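Grout haze or efflorescence? White film on porcelain tile, two weeks after grouting

Forum: Floors and Tile > Grout, Sealers and Cleaning

tamped_earth
Posted April 16, 2018

Utility room and back hall, 460 square feet, 12x24 matte porcelain over a slab on grade. The tile is Skamness in light gray. Grout is Ballow sanded, standard cement type, mixed by hand with a margin trowel. Joints are 3/16. No sealer has been applied to anything yet.

There is a white film over most of the field. It is heavier near the joints and heaviest along the exterior wall. Plain water makes it disappear, and when the floor dries it is back. Dry sweeping brings up a little fine powder along the joints and does nothing to the film. I have mopped with clean water several times and changed the bucket often.

The installer says it is haze and I should use vinegar. My neighbor says it is salts coming up from the slab and that nothing I put on top will fix it. I would like to know which before I put acid on a new floor.

kerf_line
Reply

Film disappearing when wet proves nothing. Both haze and efflorescence do that, because water fills the rough surface and evens out the light.

Tests that do tell you something:

Scrape a small spot with a plastic card. Haze on matte porcelain sits in the texture and will smear or come off in a thin dust. Efflorescence is crystalline and tends to be raised at the edge of the joint.

Clean one tile completely, down to bare surface, and leave it alone for a week. Haze does not come back once it is removed. Salts do.

Tape a square of clear plastic over a few joints by the exterior wall, all four edges sealed. Look under it after two days. Moisture under the plastic points to the slab.

Do not use vinegar. It is weak, people leave it on too long to compensate, and it etches the grout surface before it does much to cured haze.

oldmortarboard
Reply

I disagree on vinegar. Diluted one part to four parts water, short dwell, rinsed twice, I have used it on cement grout for years with no visible damage. The harm comes from full strength and no rinse. Sulfamic acid is better but a homeowner can do more damage with it.

Agree on the plastic sheet.

Also, dry removal first. People skip this and turn loose powder into slurry with the mop, which then dries in the texture and gives them a second haze. Sweep thoroughly, go along the joints, then vacuum with a brush head. A soft fiber broom is fine. Stiff synthetic bristles are fine too after the grout has cured, but keep them off joints less than three days old.

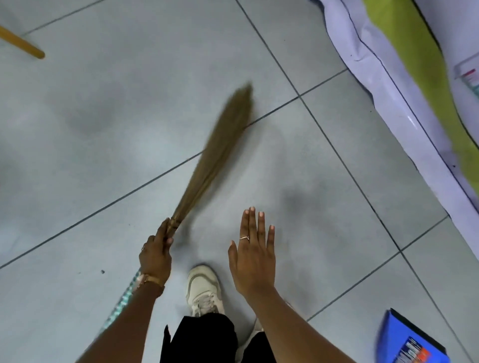 kerf_line
Sweeping I have no argument with. The dilution figure is where we part. Four to one on household vinegar leaves a little over one percent acid, and at that strength most of the work on a polymer haze is being done by the pad. You could use a neutral cleaner and the same pad and get the same result with no acid on the joint.

oldmortarboard
Reply

He said standard cement grout. Where is the polymer coming from?

kerf_line
Reply

Most bagged sanded grouts have dry polymer in them now. Read the bag. If it says to add only water, it is probably in there.

tamped_earth
Reply

Bag says "polymer modified, mix with water only." So yes.

The tile carton has batch number 1629 on it, if that matters to anyone. Two boxes from a different batch went under the water heater and they have the same film, so I do not think it is the tile.

slab_on_grade
Reply

Batch is irrelevant. I would look at the water. How wet was the sponge during cleanup? If the installer was flooding the joints, he pulled pigment and polymer up to the surface and spread it over the whole field. That gives you film everywhere and also weak, powdery joints. Scratch a joint with a key. It should resist. If it powders, cleaning the tile is the smaller of your problems.

Heavier film on the exterior wall is a separate question. Was there a vapor retarder under the slab?

tamped_earth
Reply

House predates me. No records on the slab.

Key test: resists in the middle of the room. Powders slightly along the exterior wall.

Plastic has been down for 2 days. Dry in the middle of the room, fogged on the underside by the wall.

kerf_line
Reply

Then you have both. Haze in the field, moisture at the perimeter. Treat them separately.

Field: sweep, vacuum, then a haze remover rated for polymer grout. Lirow makes one that is not acid based. White nylon pad, small sections, pick up the liquid with a wet vac before it dries, rinse, pick up again. Do one test tile and wait a day.

Perimeter: find the water outside first. Check grade, downspouts and any irrigation against that wall. Do not seal the joints there. A topical sealer will trap the salts underneath and they will push it off.

oldmortarboard
Reply

I would wait on the perimeter until August. A dry summer will tell you whether it is seasonal. Concur on no topical sealer. A penetrating sealer might be acceptable later.

slab_on_grade
Reply

Waiting is reasonable for the salts. Waiting on the downspouts is not. Look at those this week.

Szczepańska
Reply

For anyone finding this by search: I had the same film on 1000 square feet of matte porcelain and the haze remover took it off on the second pass. The first pass failed because I let it dry in the corners. Work smaller than you think you need to.

tamped_earth
Reply

Test tile is done with the nonacid remover and looks clean after a day. The downspout at the back corner discharges right at the foundation. Extension goes on tomorrow. I will do the rest of the field and leave the perimeter as is.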